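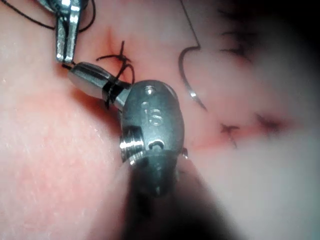

Mon 3 October. Fevska suturing cell, left wrist slow to let go of the thread.

Hi all, and thanks for being so patient with me on this one! The thread keeps hanging up around the base of the jaw after a wrap, right where it meets the wrist housing, and I first blamed the jaw itself (sorry, jaw). Cleaned the ribbed joint, ran 12 open and close cycles with no thread, all smooth. Then I looked at the cable tension, and it had crept up to more than 800 on the Isesow readout, when we left it at 60 below that in March. Backed it off, re-homed both arms, and went back to the practice pad with a fresh needle. Much happier so far, but I'd like to keep the ticket open until we've done 100 knots.

3 comments
0 shares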